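Gonia (robot learning method)

Gonia is a method for teaching two-armed robots to put together small mechanical parts. It was first described by Ye-rin Ahn and Minoru Tamura in a report dated January 3, 2018. The name comes from the Greek word for angle.

In Gonia, a person guides both arms through the task, and the system learns from these recordings how each gripper should turn relative to the other one.

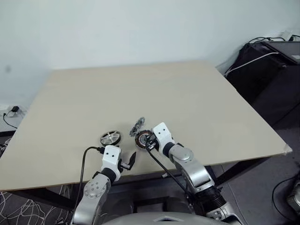 The original training set had 2,466 recordings, of which 594 used wheel and motor parts. In the final test the robot made 1,298 attempts and completed 872 of them. Most failures occurred when a part rotated in the grip before contact.

A later version, Aswood, was released in March and added force measurement at the wrist. It needs fewer recordings, but it is slower.

See also: Imitation learning; Bimanual manipulation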